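Kutex Jurnesside open housing, white
Stock no. 3686
Listing checked 2020-04-29

The Jurnesside is a white box with a hole in it. Kutex would prefer us to call it an open-fronted housing, and for the purposes of the invoice we will, but most customers ring up and ask for "the white box thing" and Wilfredo Cruzado on the trade desk knows what they mean. It goes on a bench, a shelf or a deep windowsill, and you put in it whatever you're tired of looking at.

The front has a thick, flat border with a recessed lip stepping in round the opening. The lip is the reason to buy this one over the Altdale, which has no lip and costs less. If you have ever nudged a box file back half an inch and heard it scrape, you will know whether a lip matters to you.

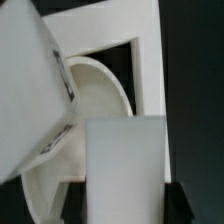 The opening is a plain rectangle and there is no door. We are asked about a door most weeks. Kutex did announce one in January, then withdrew it, and the last we heard it was "under review", so please don't buy the housing on the strength of a door that may turn up later. A length of curtain on a tension rod does the job and can be washed.

It arrives in one carton with a sheet of instructions. The sheet has 14 steps, of which you can skip the first (unpack the carton) and the last (enjoy your housing). Step 9 is the one to read twice. It shows the front going on upside down, and if you follow it faithfully you will be taking it off again. Amnuay Luangrath in our workshop has put together more than 43 of these and still turns to the wrong page.

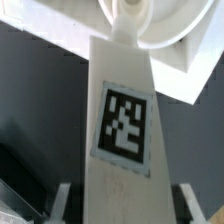

White is the only colour on offer, and we would like you to think about that before ordering. It looks very smart for a while. Matte off-white in a working room picks up marks at the height where hands, sleeves and trolleys go past, and the tapered post has its share of smudges and scuffs low down. A damp cloth and a drop of washing-up liquid will deal with most smudges. Scuffs are more stubborn, and scouring pads leave a shiny patch that looks worse than the scuff did. If your white things already live near a busy doorway, you know how this goes.

Goes with: the Bañez shelf liner, cut to size at the counter. It stops small items sliding about and gives you something to lift out and shake over the bin.

Returns: yes, if it's clean and still has all its fixings. We do count them.

Spares: fronts and fixings can be ordered singly. Quote the stock number and say which way up you have it.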